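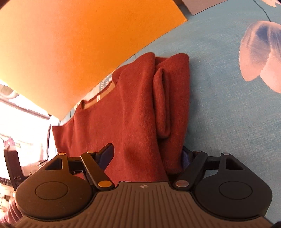 # Folding sweaters so a robot can learn it

2/15/18

I've been folding laundry with a gripper again, and I'm having way too much fun to keep quiet about it!

If you're new here: I like teaching robots things by showing them. You do the job yourself with a hand-held gripper that has the same kind of fingers the robot has, a camera on the tool records it, and the recordings go into training. My last round was blocks and cups, back in June, and I got a bit bored of hard things that stay where you put them. Clothes don't. A sweater has a new shape every time you touch it, and I wanted to find out how bad I'd be at it.

Pretty bad, for the first evening. With two fingers and no thumb to tuck things under, you have to think about where the cloth is going to go before you squeeze. I kept grabbing too much, and then the whole fold came along with the one layer I was after.

What helped was slowing down at the pinch. Come in low with the fingers open, push down a little so the knit bunches up between the pads, and then close. If you close first and push after, the pads skate over the top and you get a handful of nothing (plus a recording you'll have to throw out).
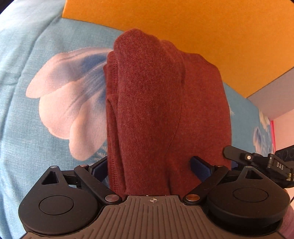 *Folded, gripped and standing up between the pads.*

I sort my recordings with Cliso, a little script I wrote that lets me tag each one as good, meh or trash. The count stands at 1367 clips, and 296 of those are trash. I was grumpy about that number until I went back through them. Most are me letting go too early, or turning my wrist so far that the cloth blocked everything the camera needed. Easy stuff to fix once you've watched yourself do it a few dozen times.

A few things I've changed:

- Sessions are 25 minutes now. Past that my hand gets tired and my folds get lazy, and I don't want a robot with my lazy folds.
- I start each fold from a different spot. Sleeve first, collar first, upside down, whatever.
- I leave my mistakes in if I fix them. When a layer slips and I go back for it, that clip is worth keeping.
- Thick knits before thin shirts. There's so much more to hold on to.

I also tried the other way of doing it, steering the arm from across the room with the Pavach controller. It's a blast, like a claw machine you can win. But for cloth I was so slow! You can't feel the fabric pull, so you wait and look, nudge it, wait and look again. With the tool in my hand I can feel the knit start to drag and ease off without thinking. I'll stick with remote control for things like drawers and lids.
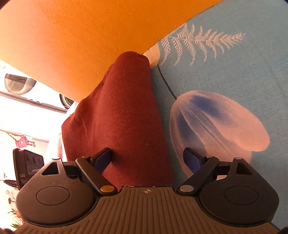

## What's next

The first training run on the sweater clips is going on Fusau, my poor overworked desktop, probably this weekend. I'm keeping it to two skills to begin with: pick up a folded sweater, and set it down without wrecking the fold. Folding from a flat start can wait until those work.

I've been reading the Vávra notes on soft objects too, and there's a part about mixing up the backgrounds that I want to try. Busy prints, plain sheets, bright window light, lamp light. My guess is that a flowery sheet is good practice, with all those shapes that have nothing to do with the sweater.

If you've done any of this with towels or socks, please write and tell me how it went. Socks scare me a little. I'll post the results from the first run, good or bad, along with the settings I used.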